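The outbreak figures that don't add up

Share 1624 | Comments 941

5 April 2020

Every afternoon the health department in Watano puts out a number, and every evening the number is read on the news as though it had been weighed on a scale. Last night it was 3462. I've spent two weeks asking how that figure is made, and I trust it less than when I started.

It counts positive tests. It doesn't count people who rang the clinic at Skornden with a fever and were told to stay home, because the clinic was short of swabs. It doesn't count anyone who never rang. 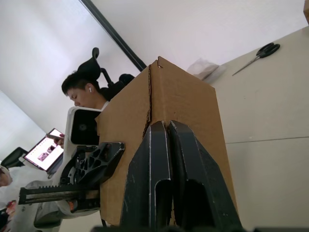

The side of a corrugated cardboard box, with gripper fingers against it.

Officials will tell you this is well understood. Perhaps it is, inside the department. Outside it, the daily figure is being used to decide which schools close and which factories keep their doors open, and I could find no public document that sets out how the missing cases are allowed for.

Then there is the modelling. The forecast released by Sugden, the consultancy hired to advise the region, has infections peaking well before September. I asked for the assumptions behind it and was sent a two-page summary with a nicely coloured graph. The rate of spread was given as a single value. Where it came from wasn't mentioned. 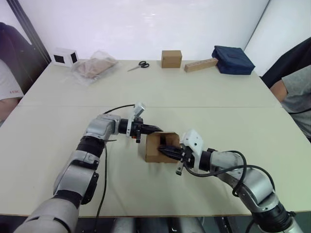
A second request got a shorter answer: the working is commercially sensitive. That may be normal for a paving contract. It's a strange thing to say about a forecast that 4000 households in one town have been asked to organise their lives around.

None of this means the danger is exaggerated. The same gaps could just as easily hide a worse outbreak, and anyone who claims the missing data favours their side is guessing. I'd stay home either way. I'd also like to see the sums.

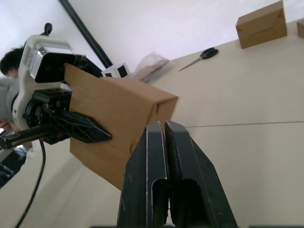
What Drokotley did differently

Drokotley publishes its testing backlog beside its case count, along with the date each sample was taken. The figures are messy and get revised, sometimes downward, and the local paper complains about it. At least there's something there to complain about.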